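Chapter 6
Sorting Mixed Goods at the Work Table

Napaporn Tanasarn and Lamduan Kaewmanee

6.1 Scope of the chapter

Chapter 5 dealt with storage: shelf depth, labelling and the rotation of stock. The present chapter deals with the stage before storage, when goods of different kinds arrive together on one surface and have to be separated. The term "mixed load" is used for any such arrival that contains both textiles and rigid items. Loads made up of textiles alone are covered in Chapter 4.

On completing the chapter the reader should be able to divide a table into zones, choose an order of work for a given load, and calculate the table area a load requires.

6.2 Terms

A heap is a group of textiles lying over one another with no fixed order. A stack is a group of folded textiles with aligned edges. A clear zone is an area of table kept free for folding. Open ware means bowls, plates and other items without lids.

The distinction between heap and stack matters in calculation. In the Wiltura exercise at the end of the chapter, a load of 56 textiles is measured first as a heap and then as 4 stacks, and the two areas are compared.

6.3 Placing the load
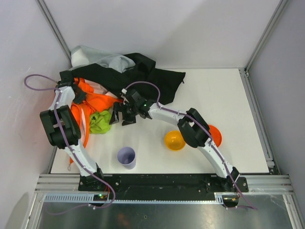 Textiles and open ware make different demands on a table. A heap spreads when a piece is drawn from it, and a plate or bowl within reach of the spread may be covered or pushed. Heaps are therefore assigned to one end of the table. The fabric at the far left is placed in this way, while the yellow bowl and the red-orange plate lie away from it. Single cloths, such as the lime green one, are treated as separate items when the load is recorded.

Two orders of work are in general use. In the first, open ware is removed before any textile is handled. In the second, the heap is reduced to stacks and the ware is left until last. Section 6.4 sets out the conditions under which each is preferred, and Table 6.2 gives the corresponding clear zones.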